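Gripper stops short or drops the drive carrier on the way into the cage
Posted by Nadine Yammine in Cells and Fixtures
15 May 2026

We have a small cell that puts parts into desktop towers: CPU, memory, then the hard drive in its blue carrier. The tower lies on its side on the slotted table and the printed parts plate sits to the left of it. The CPU and memory steps are fine. The drive step is giving me trouble.

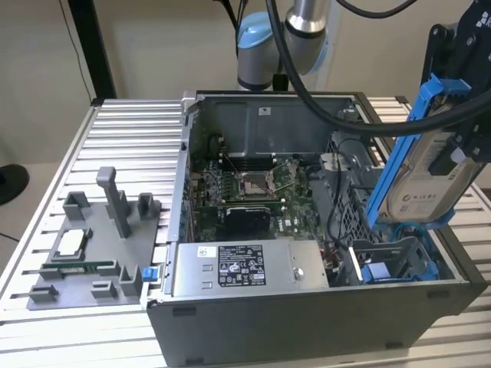
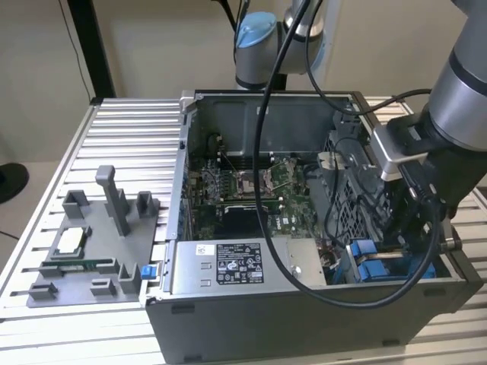

The arm takes the carrier, moves over the drive cage and starts down. Most of the time it goes in. When it doesn't, the arm either stops with a force fault a little above the seated position, or the carrier tilts in the fingers and gets left crooked. I went through the log from March. Out of 3,151 drive cycles there were 71 force faults, and nearly all of them came after a tower change. If I leave the same tower on the table and run it over and over, I can get 99 good ones in a row.

Things I have tried: new finger pads (the Stiltex ones), slower approach, re-teaching the cage position twice. Re-teaching helps for a day or so. The force limit is where the integrator, Khoury, left it and I would like to keep it there. The controller is on the Falline software, if that matters.

Is this a gripper problem or am I looking in the wrong place?

Malachy Hennessy

You already have the answer in your log. If one tower left in place runs clean and the faults come after a change, the gripper is not your main problem. The tower is not landing in the same place each time.

I don't see anything in your post about how the case is located. On slotted extrusion it is easy to put hard stops, so do that first. You want two stops along one long side and one on a short side, bolted into the slots with T-nuts. Push the case against the pair first, then slide it up to the single one. Put the stops against the folded metal of the chassis and keep them off any plastic trim, which can flex and varies from case to case. Then a light clamp on the side across from the stops. Don't crank it down or you will bow the case and move the cage.

After the stops are in, re-teach once, in this order:

Check the tool center point with a pointer before you touch anything else. If that is off, every position you teach is off with it.
Teach a corner of the chassis as your work frame, and make the cage position relative to it.
Teach the cage with a carrier in the fingers, seated by hand, then back out straight. Save the back-out point as your approach.
Run it with three or four different towers before you call it done.

Also look at your cables. A thick cable that loops down low near an open case can touch the power supply or the edge of the chassis while the arm is going down. When it pulls, the force reading goes up and you get a fault that has nothing to do with the drive. Tie it back along the arm with enough slack for the wrist to turn, then move through the whole path by hand and watch it. I had a cell at Vernach where this accounted for a good part of the faults.

For the tilting, check where the fingers hold the carrier. If they hold it well off center it will want to swing as soon as one edge touches the cage. Move the grip point, and clean the pads with alcohol at the start of each shift. New pads sometimes come with a film on them.

Eusebio Peñalver

Just raise the force limit a bit. Ours was set way too low from the factory and we had the same thing. Went up 4 newtons and it stopped.

Verena Pfister

I would not raise the limit until the stops are in. With the case out of position you will only push harder on a crooked carrier, and the rails in those cages bend. If there are people near the arm, the limit is also part of the risk assessment, so it has to be checked again after any change. Talk to Khoury before you touch it.

One thing to add to what Malachy wrote. Check that the parts plate is bolted down too. Ours had worked loose and walked over a little every week, and we kept blaming the arm. I put a paint mark across each bolt head and onto the plate, and now I can see if one has turned. It goes on the weekly list with the pads and the cable ties.

If you still get a fault now and then after that, add a short search move at the top of the cage. Come down until light contact, shift side to side a small amount, and go on down when the force drops.

Nadine Yammine

Thanks. The case was only being lined up by eye against a pencil line, so I will order the stops today. I found a shiny spot on one of the cables where it has been rubbing, and that one is tied back now. Leaving the force limit alone.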